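深色大理石纹桌面,配红碟子到底行不行?顺便问分格木托盘怎么用

版块:小角落改造

蓝杯子红碟子(楼主)
上午
先说情况。我家有一块小台面,三面都是淡色的墙,桌面是深色大理石纹,上面全是细细的白纹,闪电似的那种。我一直想把它弄成喝东西的角落,平时就放一只杯子、一只碟子、一个木托盘,别的都不想往上堆。

杯子是深蓝色的,釉面挺亮,碟子是红的,这两样不是一套!杯子是我在一家叫Bandov的小杂货店买的,碟子是搬家的时候从箱底翻出来的,放在一起我越看越喜欢。结果发到家庭群里,我妹说像两家人被硬凑到一桌吃饭,我妈说碟子太红。所以来问问大家,深底上放深蓝再加红,到底是好看还是乱?

第二个问题是托盘,浅色木头的,浅浅的长方形,里面用薄木片隔成一格一格。我买的时候脑子里全是画面,茶包一格,糖一格,小勺一格。拿回家以后发现格子不大,茶包塞进去边角翘起来,小勺横不进去竖也不行。你们都往这种盘里放什么呀?

南瓜不过夜
先答第一个,好看。深底就得有一点红,不然蓝杯子往上一放,远看什么都没有。我家也是深色台面配深色杯子,有一回我找杯子找了半天,它就在我眼皮底下(当然也怪我没开灯)。

半勺奶粉
我投你妈一票哈哈。红碟子单看没问题,可是你桌面已经有那么多白纹了,再来一个花花的红碟子,眼睛没地方歇。换个灰的,或者素白的小碟,马上就安静了。

蓝杯子红碟子(楼主)
回半勺奶粉:白碟子我试过!放上去以后跟白纹抢,碟子边和纹路连到一块儿,特别怪。灰的没试过,家里没有灰的。

半勺奶粉
那可能是白碟太大。你拿个比杯底大一圈就够的,别铺那么开。

慢炖牛腩
我来唱个反调,我觉得根本不用碟子。马克杯配什么碟子,杯碟杯碟,那是小咖啡杯的事。马克杯要么直接放桌上,要么垫个杯垫,垫碟子每次端起来还得想一下是端杯子还是连碟一起端。

南瓜不过夜
不同意楼上。碟子能放勺子,能放茶包,能放咬了一半的饼干,杯垫能干什么?杯垫只会粘在杯底跟着你走,走到一半啪嗒掉地上。

慢炖牛腩
那是你的杯垫不行。软木的不会,我用了好几年了。

豆沙馅的圆子
插一句,楼主的桌面是真石头吗?真石头的话我反而劝你垫点什么,柠檬水、醋、果汁这些滴上去会咬出印子,深色的更明显,斜着看一块一块发乌。我以前租的房子窗台是真大理石,我放过切开的柠檬,退房的时候心虚得不得了。

蓝杯子红碟子(楼主)
回豆沙馅的圆子:我也不知道是真是假……台面是上一任住户留下的,问房东,房东说“石头的吧”,那个“吧”字我听得清清楚楚。有没有办法自己判断?

豆沙馅的圆子
摸温度可以参考一下,石头一般比较凉,不过有些人造的也凉,所以不能全信。看侧面的断口最有用,纹路能一直走到侧面里去的,多半是整块的料;到边上就断掉,或者侧面颜色完全不一样,那就是面上一层。你那个边如果有收边条挡着就不好看了。

蓝杯子红碟子(楼主)
靠墙那边是有一条黑色的细边,正好挡住。外侧我晚上回去看看。

老面馒头铺
不管真假都当真石头养最省心。酸的别久放,热锅别直接上,擦的时候用中性的就行。我家的贴面台子也是这么对待的,用了很久还像样。

半勺奶粉
说回颜色。楼主有图吗?没图光听你说“深色”,我脑子里是黑的,别人脑子里可能是咖啡色的,吵半天不是一个东西。

蓝杯子红碟子(楼主)
说得对,上图。这个面在不同的光底下颜色真的差好多,有时候偏灰有时候偏棕,我自己都说不准它是什么色。

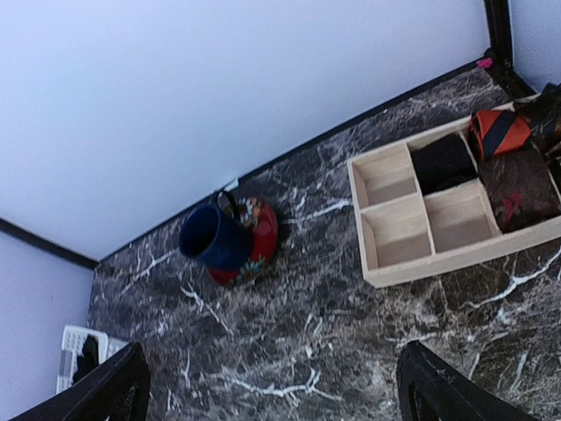
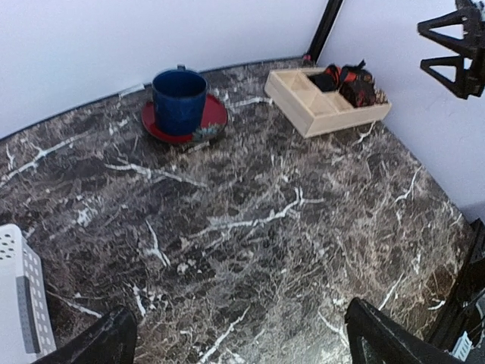
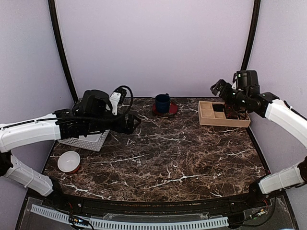
半勺奶粉
问一下,深色大理石纹的台面,平时用什么布擦才不留水痕?

老面馒头铺
用拧得很干的细纤维布先擦一遍,再拿一块干的顺着一个方向收一遍,水痕基本就没了。喷的东西越少越好,喷多了反而一道一道的。

南瓜不过夜
布记得单独用,别拿刚擦过灶台的布来擦,油膜一上去怎么收都花。

豆沙馅的圆子
看到纹路了,白纹挺密的。这种面有个好处,掉点糖粒饼干渣不显,坏处也是这个,你以为干净,手一抹全是颗粒。我的办法是每天睡前用手掌扫一遍,手比眼睛准。

半勺奶粉
看完图我收回一半的话。红碟子比我想的好,蓝和红都够亮,压得住那些纹。我还是觉得碟子可以素一点,第一张里那圈小花我就觉得忙,不过这就纯个人口味了,你喜欢就留着吧。

慢炖牛腩
我不收回,还是不用碟子。

蓝杯子红碟子(楼主)
哈哈哈你好坚定。其实碟子我用得上的,我喝红茶,茶包拎出来没地方去,以前是搭在水槽边上,走过去一路滴。有了碟子就往旁边一搁,喝完一起端走洗。

慢炖牛腩
那你把茶包放木托盘里专门弄一格不就行了。

南瓜不过夜
千万别!湿茶包放木格子里,木头会染色,还会发霉,我毁过一个竹的。格子里面的直角最难洗,水进去了出不来,底下那层薄片会鼓起来。木托盘只放干东西,这条我敢打包票。

慢炖牛腩
……行,这个我认,湿的不放。

老面馒头铺
托盘的用法我来说说,我家有一个差不多的。别想着一格放一种饮料,你会发现种类永远比格子多。我是按“拿的时候要不要看”来分的,每天都喝的放最靠外,闭着眼就能摸到;偶尔喝的放里面;没拆封的根本不上盘,收柜子里。茶包翘边的问题,把纸套拆了,竖着插,像卡片那样排,一格能装不少,也不翘了。

蓝杯子红碟子(楼主)
竖着插!我怎么没想到,我一直是平着叠的,叠高了一碰就倒。今晚就改。

豆沙馅的圆子
拆了纸套会跑味吧?我的茶包拆开放几天就没什么香气了。

老面馒头铺
会跑一点。所以只拆这几天要喝的,剩下的留在盒子里。我喝得快,没觉得有差。花草茶那种香得厉害的还是别拆,会串味,薄荷尤其霸道,旁边那格的红茶喝起来都是牙膏味。

一盏小台灯
薄荷串味+1。我现在薄荷单独住在铁罐里。

一盏小台灯
顺便问楼主托盘哪买的,多少钱?我找了好久,网上的要么太深像抽屉收纳,要么太大,放桌角占一半地方。

蓝杯子红碟子(楼主)
店名叫Sovum,线下的,大概200块吧,我记不太清了,当时和别的东西一起结的账,小票上总共是472,里面还有一块桌旗和一个至今没用过的漏斗。桌旗铺上去我就后悔了,把好好的纹路全盖住了,现在在抽屉里。

慢炖牛腩
200块一个木格子?!你拿几块薄木片自己插一个,31块钱的材料都用不完。

南瓜不过夜
自己插的时间不算钱吗……我去年就是听了你这种话,买了木片、砂纸、胶,最后插出来的格子是歪的,现在给猫垫食盆了。

慢炖牛腩
那是量尺寸的问题。先用硬纸板做一个一样的,摆两天,大小合适再照着裁木片。卡口开到高度的一半,两片对插,连胶都不用。

一盏小台灯
纸板先试这个办法好,我可以先用纸板的顶一阵子,说不定顶着顶着就一直用了。

蓝杯子红碟子(楼主)
贵我承认,不过它边上磨得很圆,手伸进去不刮。我就是冲着这个买的。别的店也看过,Oksanen家那款更漂亮,颜色也浅,可是格子全是固定的小方格,连糖条都放不下,我站在那儿比划半天,店员都过来问我需不需要帮忙。

半勺奶粉
位置的话我建议托盘往里靠,杯子放外面。人的手先碰到杯子才顺,托盘一般就是拿一次东西。要是反过来,你每次去拿杯子都要绕过托盘,袖子一带就是一串茶包。

豆沙馅的圆子
我反着来的,托盘在外杯子在里,因为家里有小孩,杯子有热水,越靠里越安心。所以这个得看家里都有谁。

蓝杯子红碟子(楼主)
我家没小孩,有一只叫Fido的狗,个子矮,够不到台面,但是会站在下面叹气。目前是托盘靠后面那个角,杯子在左手边。杯子把手你们习惯朝哪边?我总是随手一放,把儿朝墙,拿的时候还得转一下,有时候磕到墙边那条黑边,叮的一声,心疼。

南瓜不过夜
朝惯用手那边,斜一点朝外,别正对着自己,正对着自己容易被袖口钩到。

老面馒头铺
我贴一小片圆点在台面上做记号,杯子每次放回那个位置,离墙留两指宽。听着傻,家里人都跟着照做了,连带着碟子也不乱跑。

慢炖牛腩
两指宽同意。离墙太近擦台面最烦,得先把东西全挪开,一嫌麻烦就不擦了,墙根那条缝里能攒出一窝渣。

半勺奶粉
墙根那条缝我用旧牙刷,干刷,刷完吸尘器小嘴吸一下。别用湿的,渣一湿就成泥了。

一盏小台灯
墙是淡色的话小心溅,我倒开水的时候手抖,墙上一排小点点,咖啡的最难弄。后来我把倒水和喝水分开,水壶在灶台那边倒好再端过去。

蓝杯子红碟子(楼主)
我也是在厨房倒好端过来的,这个角落没有插座,当初还嫌弃过,现在觉得挺好,不用放壶。

豆沙馅的圆子
对,小角落最怕什么都往上搬。我家那个三月刚收拾出来的时候就杯子和一盆小葱,后来多了蜂蜜、麦片、维生素、一把不知道谁的钥匙,再后来小葱都看不见了。

蓝杯子红碟子(楼主)
晚上回来更新一下。外侧的边我拿手电筒看了,纹路走到边上有一条很细的线,转过去以后还是有纹,但是和上面那条对不太上。豆沙馅的圆子你觉得呢?

豆沙馅的圆子
对不上的话我偏向是面上一层,侧边另外包的。不过有的石材侧面也是拼的,我隔着屏幕不敢说死。反正照老面馒头铺说的养,哪种都不吃亏。

老面馒头铺
那条细线留意一下,别让水在那儿待着。要是哪天摸着有点翘,赶紧弄干压回去,拖久了会越翘越大。

蓝杯子红碟子(楼主)
收到。茶包也改成竖着插了,真的装得下!小勺最后决定不进盘,跟着碟子走。糖放在离我最远的那格,少吃点。碟子我妈还是说红,但她刚才自己泡了杯茶,用的就是那只。

慢炖牛腩
连碟子一起端的?

蓝杯子红碟子(楼主)
……只端了杯子。

慢炖牛腩
你看。

南瓜不过夜
你俩够了。楼主,那个没用过的漏斗要不要出?我装花椒正好缺一个。

蓝杯子红碟子(楼主)
可以呀,私信我,邮费你出就行,漏斗送你。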